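The Slow Business of Taking Things Apart

October 13, 2019

Print | E-mail
Shares: 100 | Comments: 4

Robots have built cars for decades. Ask one to take apart an old office computer and the job gets a lot harder.

A new machine is the same every time. An old one has been opened, upgraded and banged around. Screws are missing, and cables have been tucked wherever they would fit. Sterkov, a recycler that handles 4,000 desktop computers a month, still strips all of them by hand. A good worker needs 10 minutes for each.

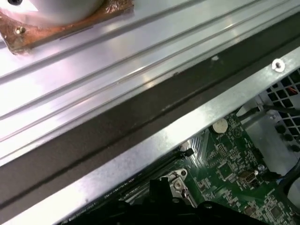 Close work: a gripper reaches into a computer chassis, just below a metal bracket on the motherboard.

The company has been looking at robot arms since July. So have Pelletier, which repairs kitchen appliances, and Suver, a laundry firm that would like something to fold towels. All three have run into the same trouble. The arm can reach the part. Knowing how hard to pull, and when to stop, is another matter.

Memory modules are a fair test. A person feels the latch give and lifts. A gripper with two stiff fingers has to find the latch by camera, often past a cable, and then press without bending the board. Shiny metal throws glare back at the lens, and a dark slot can look like a shadow. 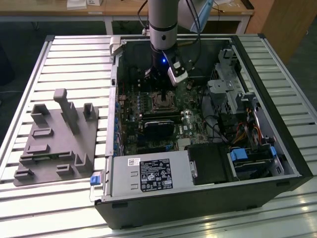

Fixtures help. When every part has a set place to go, the arm has one less thing to work out. Fatonden, which sells the trays and holders used on such benches, says most of its orders now come from shops that already own an arm and want more use out of it.

For now, Sterkov plans to give the robot the drives and leave the cables to people. Suver has put its towel project off for a year — the folding was fine, but picking one towel out of a heap was not.

Print | E-mail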